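# Floor chores in sim: is anyone's arm doing anything useful yet?
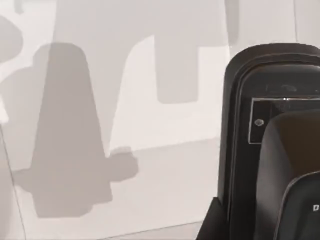
*Wrist view from the simulator. Bare floor, lots of shadow, gripper on the right.*

**ruvis_tinkerer**

I've been running pick-up-off-the-floor tasks in sim since October. Socks, toy blocks, a dropped spoon. My render is attached so you know what kind of view I'm working with.

Over the last batch of 100 episodes the policy got the object into the bin 71 times. With the lighting fixed it does a lot better. As soon as I move the lights, it starts reaching for dark patches on the floor. Has anyone here got a machine doing a real chore at home or in the shop, every day, without standing over it?

**benchvise**

Shop side, yes. We have an Araya cell at the Pellport plant that unloads trays and it has run two shifts a day for a long time. But the trays are always in the same place and the lights never change. I wouldn't call it a chore. It's a fixture with a motor.

**mopbucket_30**

Why isn't that a chore? Somebody used to do it by hand and hated it. Same with a dishwasher. People move the goalposts every time a machine gets good at something.

**benchvise**

Because if a tray shows up two inches off, the line stops and I walk over. A teenager would just pick up the tray.

**ruvis_tinkerer**

I'm with benchvise on this one. The picking isn't what I'm stuck on. The gripper closes fine if the target is right. It's deciding what is a thing and what is a shadow of a thing. Look at the big dark shape on the left side of my render. My detector gave that a box with high confidence.

**linthouse**

To be fair to the detector, that has a knob sticking out on one side and hard corners at the bottom. I'd look twice too. Are you feeding it depth or just color?

**ruvis_tinkerer**

Just color. The real arm I want to move this to only has the one color camera, and I didn't want to train on something I won't have.

**linthouse**

Then add the depth camera. Mine cost $204 used and it ended this whole category of problem for me. A shadow has no height.

**oldpaint**

It ended it in sim. On a real floor you get glare off the finish and the depth goes to holes. I do cleanup in a cabinet shop and we tried a Unus floor unit on offcuts. Good on plywood scraps, useless near the window after 3 p.m. We put it back in the crate.

**linthouse**

Which sensor did it have? Some of the older stereo ones are terrible on shiny surfaces. That isn't a reason to skip depth.

**oldpaint**

Don't remember. It was the one that shipped with it. My point is that a guy with a broom does the whole floor in ten minutes and he doesn't care where the sun is.

**mopbucket_30**

The guy with a broom also goes home. I'd take a slow robot that runs all night and gets most of it.

**oldpaint**

It didn't get most of it. It got stuck on an extension cord.

**kestrel_lane**

Going back to the original question. I have an arm on a cart that moves laundry from the washer to the dryer. It's on its fourth gripper. Some 30 loads so far, and I had to step in on nine of them, nearly always a sheet wrapped around something. I still count it as a chore getting done, but I'm in the house when it runs.

On the shadows, randomize the lights a lot more than feels reasonable. Number of lights, height, angle, how soft the edges are. Also put in plenty of episodes with nothing to pick up at all, where the right answer is to stay still. I had 2380 of those in my last training set and the false grabs went way down. I was using one color camera too.

**ruvis_tinkerer**

I have zero of those. Every episode I generate has an object in it.

**kestrel_lane**

Then it has learned there is always an object. Start there before you buy anything.

**linthouse**

Do both. I still say depth.

**ruvis_tinkerer**

Generating an empty-floor set tonight — I'll keep the objects and the camera the same so I can compare. Will post the false grab numbers when it finishes.

**benchvise**

Post the bad runs too please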